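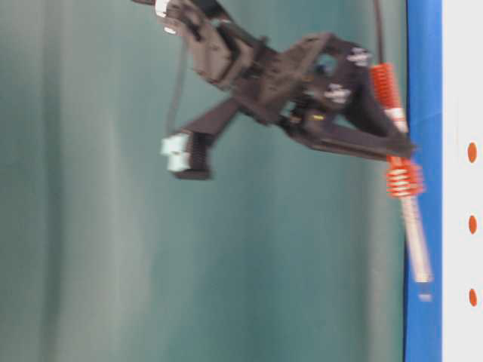 Ticket 1753 -- Plodley two-arm bench, tool pickup
Opened by: Salma Kamel
Status: open, waiting on Drallovgate

Issue: want it putting away small hand tools unattended. Not there yet. Drops or fumbles long thin stuff, fine with boxy stuff.

Mon 2:15
Reran pickup, 80 tries. Grip force up 2 steps. Better on fat handles, still rolls anything skinny. Log attached (run 208).

Mon 3:40
Slowed the approach. Helps a bit but now its slower than me doing it with one hand. Black fingers on the near arm are scuffed at the tips, other arm has the red-collared tool with the metal rod. Naima says swap fingertips before anyone touches the software again.
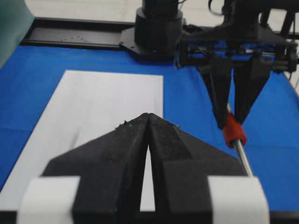

Can we leave it running over lunch?
Not yet. Someone has to be in reach of the stop button till the drop fix is in.

Mon 4:30
Tips orderd from Dabbas. Also asked Drallovgate if the Zidance update changes the close speed -- no reply. Don't close this ticket. Leave force where it is.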